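A morning at the Sandar open day

I got to the Sandar building in Filtdale before the doors opened and still wasn't first in line! The lab had opened three of its rooms, and I went straight to the two-arm table, having heard there'd been some trouble with it.

Laiba Chaudhry was running the session and told us all about the trouble. In April the left arm had stopped dead in the middle of a block-stacking run. The cause was a cable that had rubbed through where it passes over a joint. It had worn a little more with every run, and on run 2,619 it let go. The arm locked, as it's meant to, but the right one kept moving for 3 seconds before anyone hit the stop button. Nothing got hurt except a block.
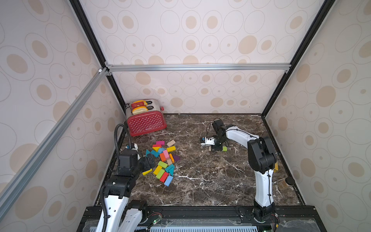 The two-arm table at Sandar, with toy blocks and the polka-dot toaster.

What I loved was how open they were about it. Hafþór Blöndal passed the old cable along the row, and you could feel the bald spot with your thumb. Now a fault on one arm stops both – they wrote that part themselves – and the cables get a check by hand every 50 runs.
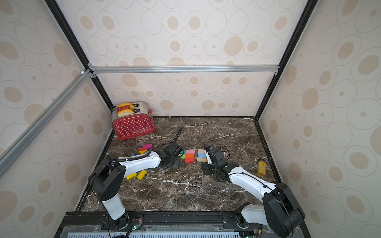 Naa Opoku asked the question I had been saving up, whether the new stop ever trips for no reason. It does, and Laiba said she'd take a few false stops over another three seconds like those. The worst week had 40 of them, most traced to a connector that needed pushing in properly.

I stayed for a second round of questions and missed the coffee. The Zindmont room was full by then, so I'll try that one next time.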